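The Comparison at Fulgate

The evaluation of the two grippers was assigned to Niamh Egan in May, under the terms of the Drivell agreement, and she carried it out in the upstairs bedroom of the Ó Súilleabháin house at Fulgate. The agreement required a furnished dwelling. It also required that the evaluator should not favour either tool, and Miss Egan had signed her name beneath that clause with some discomfort.

The first tool was the Bidov, which closed quickly and had been designed by her late teacher. The second had black linkages and blue pads, and had been designed by Colm Conneely, who was to be present throughout as observer.

"You will record the failures of both," said Mr Conneely on the first morning.

"I shall record what occurs," she replied.

The schedule allowed 429 trials, of which 105 were to be made upon the bed. The Bidov held firm objects well and cloth badly. At the close of each session Mr Conneely read the entries aloud, and Miss Egan initialled them. He read the Bidov's failures in the same level tone as his own — a courtesy she had not expected, and which she did not mention.

On the last afternoon she took up his gripper and turned again to the flowered cover and the dark article lying upon it.

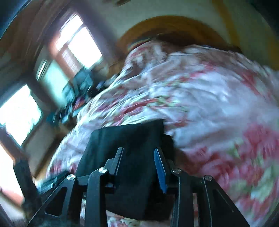
The blue pads, over the flowered cover.

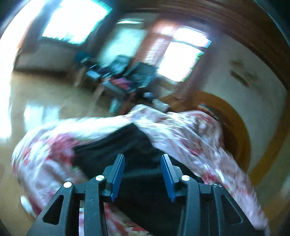 "You are moving too fast," said Mr Conneely.

"The schedule is fast."

"The schedule was written by people who have never made a bed."

She lowered the tool and considered this. Her teacher had once told her that a gripper should be judged by what it could put down, and she had spent 2 years repeating the remark to students without testing it. There was no column for it on the Drivell form.

"I should like to add a column," she said.

"That would require a letter."

"Then we shall write one."

They wrote it at the kitchen table, and both signed. The reply arrived before supper. The column was approved, the fee of 4000 would remain unchanged, and all trials completed to date were to be repeated.

Mr Conneely read it aloud in his level tone, and Miss Egan initialled it.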